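Skiso Furniture Wax, clear, 50 ml tin

For tables, shelves, chair arms. Soft cloth, thin coat, leave 11 minutes, buff. Dont pile it on, it goes smeary. Two coats if the top gets a lot of use.

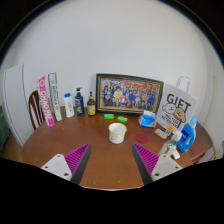
Not for painted or oiled wood. Test a hidden bit first. Lid is stiff on the older tins, use a spoon. Smells a bit of orange, fades overnight.

Also by Skiso: Boros stain pen, dark and mid only. Light is out of stock untill August.

Sold by Wirner. 1,948 in stock. Max 2 per order.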